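Hukis Home Shop: Questions We Get Asked a Lot

How long will my order take to get to me?
Most orders leave us within two working days, and after that it's in the hands of the carrier, who usually needs three to five more. July is our slow month for shipping (half of us are off at the lake!), so please allow a little extra then. You'll get a tracking link by email as soon as the box is on its way.

Is there a minimum order?
No, not at all. One napkin is a perfectly good order and we'll wrap it as nicely as we would a whole dining set. Shipping is free once your cart reaches $200.

How do I pick a color when I can't see it in person?
We know, it's the hardest part of buying for your home online. Order up to four fabric swatches at no charge and leave them on the table for a day or so, because morning light and lamp light can make the same cloth look like two different ones. If you're still stuck, write to Odette Fleury at our color desk. She loves these questions and will happily go back and forth with you. 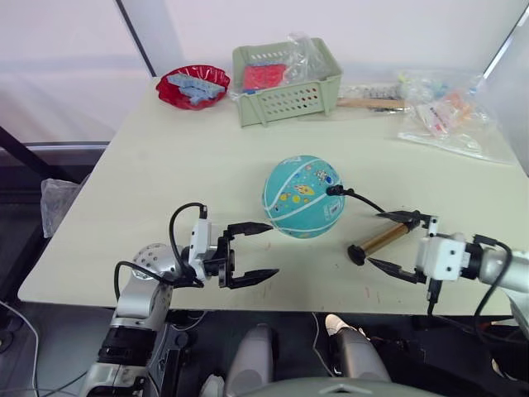
Teal on a cream tabletop

Do you carry both round and rectangular placemats?
We do, and the Garrido line comes in both, along with an oval that has become a bit of a favorite around here.

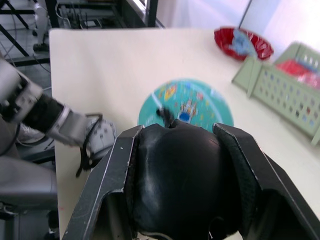 Round placemats take up more room than people expect, so do measure before you order. Allow for the full width of the mat plus a few inches on each side for silverware, and remember that neighbors at a small table will need elbow space too. A circular mat like the one in the photo has no corners to line up with the table edge — you can shift it wherever you like and it still looks right. For a long, narrow table we'd lean toward the rectangles.

Can I return something I've already washed?
I'm afraid we can't take back washed linens, but anything unused can come home to us within 30 days. Put your order number on the slip and mark the box for Josefina Rivadeneira in returns.

Do your gift cards expire?
Never. Tuck one in a drawer and use it whenever you like.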